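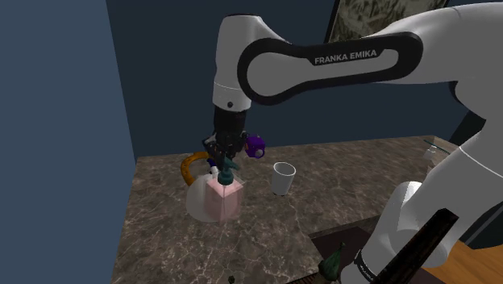
Visturwood cell

The Visturwood cell is a simulated robot work cell used for practicing pick-and-place tasks on household items. It was built by the software group Tritotero and is looked after by the Olivares robotics workshop. The cell models one Franka Emika arm with a black gripper, working over a marble counter in a room with dark blue walls. It is one of the cells in the Vurkness library, where it is listed under bathroom layouts.

Layout

The arm stands beside the counter and reaches down over it from above. The items it handles include a pump bottle with a translucent pink body and a teal pump head, a white cup and a purple boxy object. The pump bottle is the usual test item. Its narrow head and wide body have to be gripped in different ways, and the see-through look of the body makes it hard for some vision software to find the edges.

Each item is stored as two models. One is the detailed shape that appears on screen, and the other is a simpler shape used to work out contact. The two are edited separately, and most faults in the cell come from a change made to one and not to the other.

Setup

A new copy of the cell is set up in a fixed order. The arm base is placed first and locked to the room model. The counter height is then entered, followed by the starting position of each item. The gripper is opened fully and lowered over the counter at low speed to check that the fingers reach the surface without passing through it.

The wrist view is set next. It looks along the fingers from behind the gripper, and both finger pads should show in it, with the gap between them near the middle. If one pad sits higher than the other, the mounting angle is wrong and has to be corrected before any grasp is recorded.

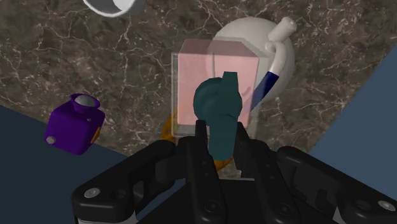 Upkeep

The cell is reset after every 40 runs. A reset returns each item to its stored position and clears small errors that build up in the contact solver. Items left slightly above the counter are the most common sign that a reset is due – they drop when the next run begins and may roll out of reach.

Finger friction is checked with the pump bottle. The gripper closes on the pump head, lifts the bottle clear of the counter and holds it still. A slip of up to 2 millimeters is accepted. A larger slip means the friction value has been changed or the contact shape of the pump head no longer matches the visible one.

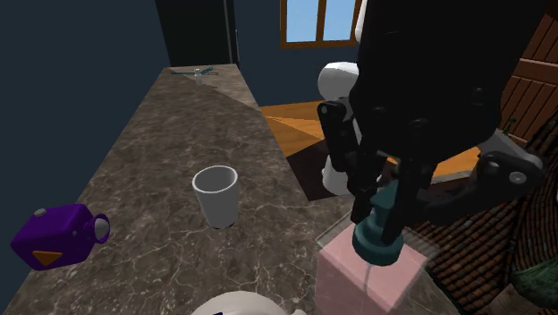

Repairs are made to the model files. When a finger passes through an item, the contact shape is rebuilt from the detailed model and the grasp is tried again at half speed. When the fingers shake after closing, the grip force is lowered first, and the time step is shortened only if the shaking goes on. Joint limits are left alone – in early versions they were widened to cure a reach problem, and the arm began to fold into its own base.

Versions

Version 44 of the cell file is the one in general use. It replaced the older contact shape for the pump bottle, a plain box, with separate shapes for the body and the head. Recordings made with earlier versions can still be played back, but their friction values do not carry over and must be entered by hand.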